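Pinthorpe data collection check-in, minutes
February 6, 2026

I'm on notes again, so forgive the tone. If I got something wrong, shout and I'll fix it in the shared copy.

Where we are

We have 200 usable examples on the two-arm board task, up from 40 when we last met. That's a nice jump! Most of it came after we quit trying to run long sessions and went to short ones with a break in between. The person driving gets sloppy after a while, we all know it, and the sloppy ones end up in the reject pile anyway (I went back and looked at mine, ouch).

The target for May is still 800. We talked about whether that number means anything or whether somebody just liked the sound of it. General feeling was that it's fine as a goal, but we'd like to train a first model on what we have and see where it falls over before we go and collect a mountain of the same thing. Agreed to do that. Stillwood offered time on their machines, so we'll take them up on it.

What counts as a good example

This took up most of the meeting. The question was whether to keep examples where an arm misses the board on the first try and then gets it on the second. The Stillwood folks want them in. Their argument is that the model is going to miss too, and if it has never seen a recovery it will just keep poking at the same spot. The other side (me, mostly) worried that we'd be teaching it to miss. We went back and forth for a good while and I think I lost, but pleasantly.

What we settled on: keep the recoveries, tag them, and keep them in their own folder so we can train with and without. If the driver bumps the rail or drags a cable, it goes in the reject pile, no debate. If the driver stops to scratch their nose, trim the pause if it's at the start or the end and leave it alone if it's in the middle.

Starting positions

We've been lazy about this. Too many of the early ones begin with the brown board in pretty much the same place, square to the table, and a model will happily learn the place and ignore the board. From now on, turn it between examples and shift it a bit toward one arm or the other. The setup we want more of has the board at an angle next to the framed white panel, with both grippers working on it.

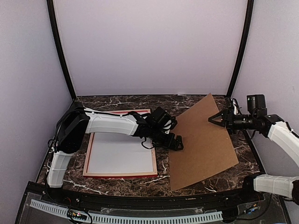

Do both arms have to be moving the whole time for an example to count?
One arm can hold still for as long as the task needs it to, and holding still is part of what the model has to learn. We only toss an example if one of the arms never gets used at all.

That came up because the written instructions say "use both arms throughout," which new drivers have been taking very literally, wiggling the idle arm so it looks busy. I'll rewrite that line. Please don't wiggle.

Labels

Bunano, our labeling tool, ate a batch of tags after the last update. We got them back, but it cost an afternoon. Until it's patched, save a copy of your tags before you close it. I know, I know. We also want the text label for each example to say what was done in plain words, "move the board toward the frame" and so on, and to skip the little codes we made up at the start. I can't read half of mine anymore.

Bañez visit

The people from Bañez want to sit in on a session and maybe try driving. Everyone's happy to have them. Their runs go in a separate folder until someone has watched them all the way through. They also asked if they could get a copy of the raw video, and we said yes for the finished batch and not yet for the rest.

Odds and ends

The video files are getting big, with over 2 terabytes on the shared drive already. We'll move the rejects to the slow storage and keep them, at least until the first model is trained.

Somebody asked for a better chair at the driving station. Strong support. I'm looking into prices.

To do

Me: rewrite the instructions, add the rule on recoveries, chair.
Stillwood: book the machine time, send us the settings they used last time.
Everybody on the driving rota: vary the board, tag your recoveries, back up your tags.

Next check-in is after the first training run finishes. Bring your worst example, we're going to watch them together.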